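Skarkska Demonstration Gathering Group
Minutes of the meeting held on 18 December 2024

In the chair: Muireann Hegarty
Minutes: Chinyere Ekwueme
Also present: the packing team, two from Moriarty (the training side), one from Drarkau on the telephone for items 1 to 4

Muireann opened by thanking everyone for squeezing this in before the break, and for the mince pies, which had gone by item 2. She asked that we look at some of the box packing work together before getting into the numbers, as a few people round the table only ever meet it as a row in the log.

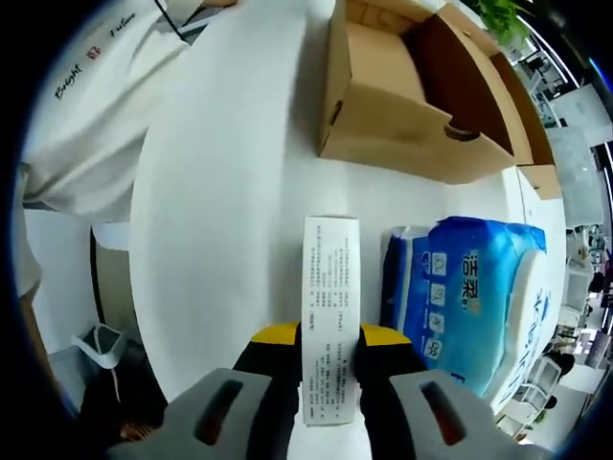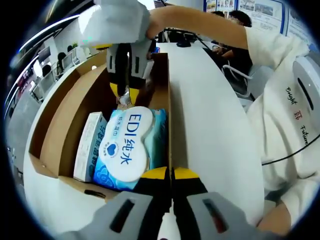
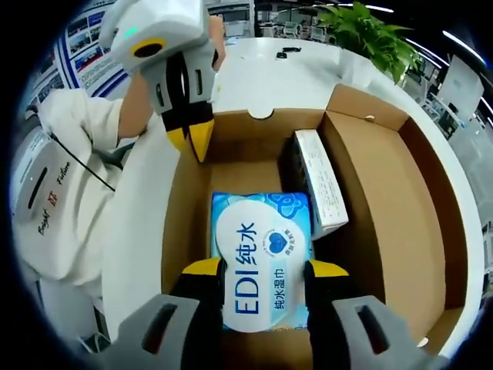 1. Minutes of the last meeting
Agreed, with one correction. The spare grippers were promised by Drarkau "when the fingertips are in", and the minutes had it down as a firm delivery. Chinyere apologised and has changed it.

2. Where we have got to
We now have 1,138 accepted demonstrations of the box packing task. The target agreed with Moriarty is 3,000, to be reached by the end of May. Muireann said she was very pleased with this, especially given how much of the early autumn went on sorting out calibration, and she wanted it written down that the team had been patient and good-humoured throughout. So it is written down.

A further 161 demonstrations are sitting in the review folder. Most of them are there for one of two reasons: the item left the view of one gripper before it was let go, or the two recordings didn't line up in time. Moriarty think a fair number of the second kind can be rescued by shifting one recording against the other, and will try it on a handful before anybody spends an afternoon on the rest. Until then they don't count towards the total, and please don't delete them!

3. How we pick things up
This took up a good part of the meeting, and it was a useful talk even if it went round the houses a little. Thin cartons and soft packs want quite different handling. People with a lot of practice have got into the habit of nudging a soft pack square with one finger before closing on it, while newer people go straight in from above. Moriarty were asked which they would like and said, after some thought, both, so long as each person is doing it on purpose and the hand doesn't dither over the item beforehand. Long pauses are the thing that does the harm, as the model learns to hesitate along with us.

There was some discussion of whether to re-grip when a pack starts to slip. Agreed: yes, carry on and re-grip, and mark the demonstration "recovered" in the log. Chinyere pointed out that these were being thrown away until quite recently, and that it seemed a great shame, as a recovery is just what the system will need to know about on a bad day. Moriarty agreed warmly.

4. Variety
Drarkau asked whether the items were being put down in the same places each time. Mostly they are, it was admitted, because one falls into a rhythm. From the new year the starting layout will come from a shuffled card drawn before each run, and the box will be turned now and then as well. Chinyere will write the cards. There was a request for some more awkward items, and anyone with suggestions should send them to her, bearing in mind that whatever we choose has to fit between the fingers.

5. Two people, one box
Where both grippers are going into the same box, the agreed signal is a spoken "in" and "out". It sounds silly for the first morning and then one stops noticing. Sound isn't kept in the recordings, so there is no need to whisper.

6. Breaks
Muireann reminded everyone that sessions are to stop for 15 minutes between batches, and that this means putting the gripper down and leaving the table. Wrists were mentioned by more than one person. Anyone who is sore should say so and will be moved to labelling for as long as they like, with no fuss made.

7. Dodorness
The Dodorness team would like to come and watch a session before starting their own. Everybody was happy with this. Muireann will offer them a date once the cards are ready, so that they don't carry home our old habits.

Actions
Chinyere: layout cards; list of awkward items; add "recovered" to the log
Moriarty: try the time shift on a few from the review folder
Drarkau: news of the fingertips
Muireann: write to Dodorness

Next meeting to be arranged by email in the new year.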